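Dandcombe Makers Board > Machines and Upkeep > Hand-held gripper: pads creeping out of parallel

Started by washington_m
Saturday, July 20, 2019

washington_m wrote:
Good morning, everyone, and thank you again for all the patience you showed me over the cable business last November. I'm back with a new one. I look after the hand-held two-finger gripper in our shop, the one we call the Lonix, and I've been trying to write down a proper routine for it so the next person doesn't have to learn it the way I did (slowly, and with a lot of coffee).

My trouble is the finger pads. I set them parallel with a square, everything looks lovely, and after 600 open-and-close cycles the left one has toed in a little at the top. By 3000 I can see light between the pads at the bottom when I close them on a flat bar. I've been snugging the finger screws each time, but I don't love doing that forever. What do the rest of you do?

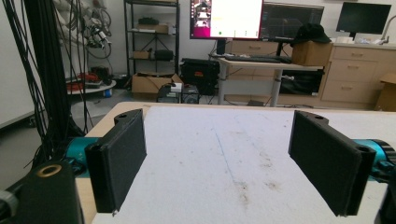
Reading time: 2 min

I had the fingers open over the white work surface for that one, pads facing each other, with the teal housings behind them. You can see the tabs with the holes at the top of each finger, and those are what I've been using as my sighting points. I line up one against the other and then check the pad faces.

Washington Magalhães

prendus_pat wrote:
Oh, I do like seeing somebody else's bench! Washington, I'd stop trusting those tabs today. I had a pair of fingers on our Prendus rig where the tabs looked perfect and the pads were off enough to drop a pencil. Measure from the pad face itself, always, and clamp a known flat block between them while you tighten. Tighten a bit on one side, a bit on the other, and go back and forth. It takes longer, but my settings hold for weeks now.

Also, and I mean this kindly, wipe that surface down before you set anything on it. Those brown smudges and dark flecks would drive me up the wall, and if one of those flecks is grit, it'll end up between your block and your pad.

emerson.a wrote:
Hello both. I'm going to disagree with Pat a little, with affection. Clamping on a block is fine for getting parallel, but it hides play in the joint behind the finger, and creep like Washington describes sounds like play to me. With the fingers open, take hold of one near the top and rock it gently. If it moves before the housing does, no amount of squaring will keep it. I chased that for a whole winter on the Mahasneh cell before I took the finger off and found the seat worn.

And I'd keep using the tabs! Only as a quick morning glance, mind you, with the real check done on the pads once a week.

Emerson Assunção

prendus_pat wrote:
Fair point on the play, Emerson, I'll give you that one. I still say a quick glance teaches you to stop looking properly, but we've been around that tree before and I expect we'll go around it again.

washington_m wrote:
Well, I went and rocked them both while my lunch got cold. The right one is solid as a post. The left one has a tiny click in it, so I think Emerson has it. I'm going to pull that finger this afternoon, clean the seat, and look for wear before I touch the alignment again. Then I'll put it back with Pat's block method (and yes, Pat, I'll wipe the surface first).

One more question while I have you. Do you folks put threadlocker on the finger screws? I've always been shy of it so close to plastic.

emerson.a wrote:
I leave it off until I know what the finger is made of, as some plastics crack with it. A paint-pen line across the screw head and the finger will show you if it's turning. Let us know what the seat looks like when you get it apart!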